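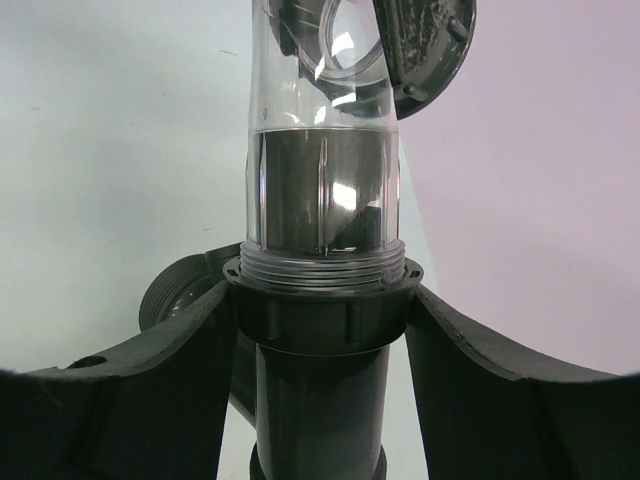
Handout 5: Notes from the Arkstead Demonstration
Course in Automated Assembly, June visit

1. Purpose of the visit

The group attended the open afternoon at the Arkstead hall, where Sisham showed a gripper cell handling plumbing and filter parts. Read these notes with the chapter on grasp planning. The parts are ordinary ones: clear tubes, threaded collars, side fittings, domed vessels.

2. Parts with side features

A plain cylinder can be approached from almost any direction. A fitting with a port or a clip on its side cannot, and the planner has to discard every approach in which a finger would meet the projection. 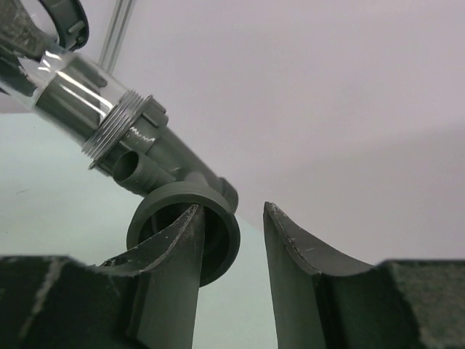

The planner in use, Taron, scores the remaining approaches by clearance first and by wrist travel second. The presenter gave 400 candidate poses per part as the default, of which 337 were rejected in the run shown on the monitor. Rejected poses are logged with a reason code, and students should ask for this log in the lab exercise.

3. Clear plastic

Transparent walls are a known problem for depth sensing. Reflections move with the camera, and the background shows through. Taron therefore takes its reference from the opaque collar and infers the rest of the part from the stored model.
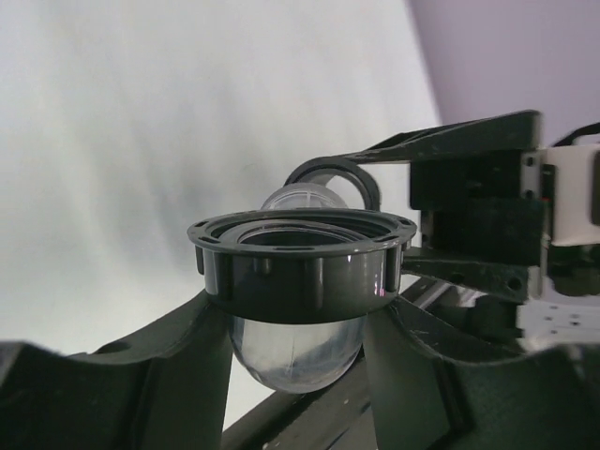
Villca asked whether the same method would hold if the collar were also transparent. The reply was that it would not – a part of that kind needs a fixture or a taught position.

4. Grip force

Force was limited to 10 newtons for thin-walled parts. The fingers should bear on the collar wherever possible, as a dome offers a curved surface and little stiffness.
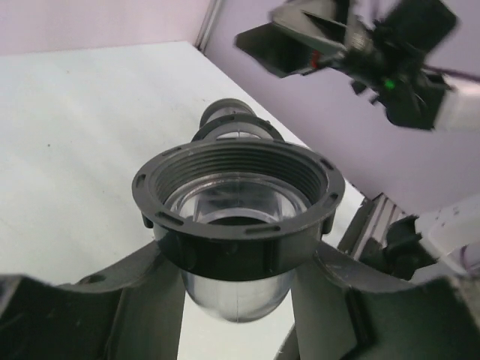 The limit is set per part in the job file and does not carry over when a job is copied. Check it before each run.

5. For the next session

Draw the approach directions you would allow for a tube with one side port. Mark the collar as the reference feature and state the clearance you assume on each side.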